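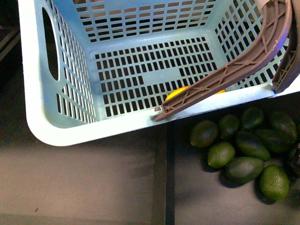 Robots and Everyday Work, Session 7
Can a machine do the chores yet?
Handout for Wednesday, April 22, 2020

Welcome back, everybody. Last time we got rather carried away with vacuum cleaners and dishwashers, and I promised we would get to shopping this week, so shopping it is. Please read these notes before you try the exercise at the end, and bring your arguments with you, because I know several of you have strong feelings about supermarkets.

What we mean by a chore

Ask a friend to "go get some fruit" and you have handed over a whole bundle of little jobs. Your friend finds the right bin, picks out a piece, takes hold of it without hurting it, and sets it in the basket. Somewhere along the way the basket has to be carried, put down, turned, and picked up again, and it probably never crosses your friend's mind that these are separate skills at all. When we ask whether a machine can do the shopping, we have to ask about each of those jobs, and then (this is the part people skip) about doing them one after another with no one stepping in.

You may remember Kirui, the little grocery problem we sketched on the board in March: one basket, several kinds of fruit, and a list. I gave it 200 pretend attempts and asked what you would accept as a good score. Most of you said you could live with 18 failures. That sounds generous until you picture those 18 as bruised pears, or as a basket tipped over in the aisle on a Saturday morning!

The basket is harder than the fruit

Beginners nearly always worry about the fruit. It is round, it rolls, it bruises, and fair enough, those are real troubles. But a basket deserves just as much of your worry. 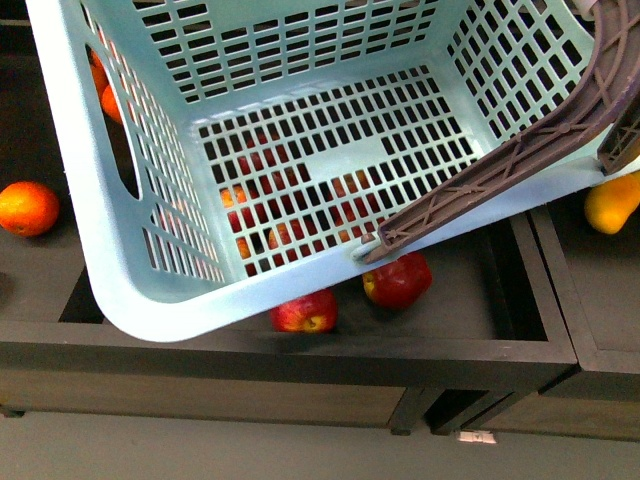

A grip on the rim has to hold while the weight inside shifts, and the rim is a long way from the middle of the load. Pull a little too much on one corner and the whole thing swings. A person feels that in the wrist and corrects for it without a thought. A machine needs some way of noticing, and then it needs to do something sensible quickly enough to matter.

Then there are the slots. A basket full of holes is lovely for us, being light and easy to rinse, but it can make a muddle for a vision system. Whatever lies underneath shows through in small pieces, and the program has to work out whether an apple is in the basket or below it. I would like you to spend some time on that one, as it comes up again when we get to wire shelves and dish racks.

Seeing up close

A high view is good for planning. It tells you where the bins are and which way to reach. Close to the fruit, though, an arm tends to block its own view, and this is why many designs add a second camera near the hand. The close view brings its own headaches - big fingers, blurry edges, and half the lemon hidden at the very moment you want to see it. The usual answer is to use both views and let each cover for the other.
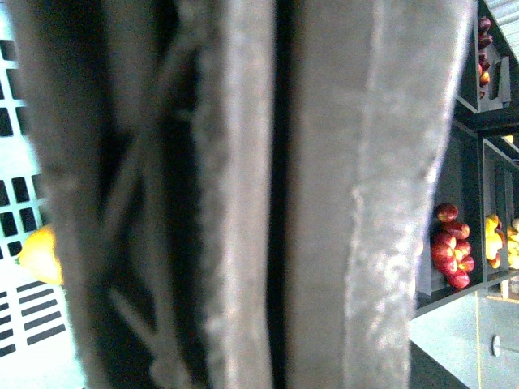 So, are we there yet?

My own answer is "for parts of it, on a good day." Picking up one firm fruit from a tidy bin is within reach for a well-prepared system. Doing a full list, in a shop it has never visited, with a toddler underfoot and the lemons moved since yesterday, is a much taller order, and I would be slow to believe anybody who told you otherwise on the strength of one short video.

Exercise for next time

Choose one household or shop chore and write it out as separate steps, as small as you can make them. Mark the step you think a machine would find hardest, and say what it would need to sense in order to get through it. One page is plenty. Those of you in the Gosden group can work together, as usual, and the Brundstead group may hand theirs in on paper if the upload page is still misbehaving.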